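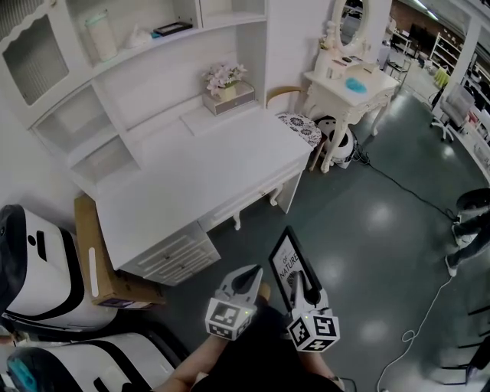

Grippers You Hold in Your Hands: Setting Up and First Task

This guide is for the pair of hand-held grippers we built in our shared workshop at Fostdale. I assume you have printed the parts already and the fingers open and close without sticking. If not, please go first to the page of Aitana Arroyo about the Kellance finger set.

1. Attach the markers

Each gripper needs its marker cube. Press the cube until it sits flat and tighten the 2 small screws. Do not use glue - you will want to remove it later. The black border of every marker must stay clean, so hold the gripper only by its handle.

2. Check the camera

Start the Drisaren recorder and look at the preview. The fingertips should be visible when the jaws are fully open. My first mount was too low by 21 mm and I lost one whole evening of recording.

3. Choose an easy object

A picture frame is good for the beginning. It is flat and has straight edges. Lay it on a desk with free space on all sides.

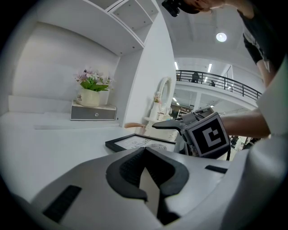
Come to the object slowly, from above, and stop for one moment before you close the fingers. The software finds the start of the grasp much better if there is this small pause. Then close, lift straight up, and only after that turn the wrist.

4. Record and repeat

Make every take short. Put the object down in a different place each time, and change also the angle. If the marker goes behind your own arm, the take is lost, so stop and start again.
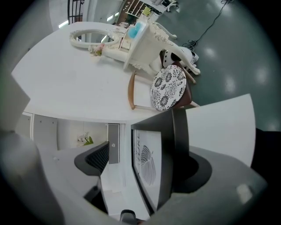 Keep the jaws closed with a steady force while you move. When the frame slides, wrap the fingertips with one layer of thin rubber tape.

After some 302 takes I had enough for a first training with the Gittins scripts. Save the raw files on a second disk before you trim them. The settings I used for trimming are in the notes file, next to the print files.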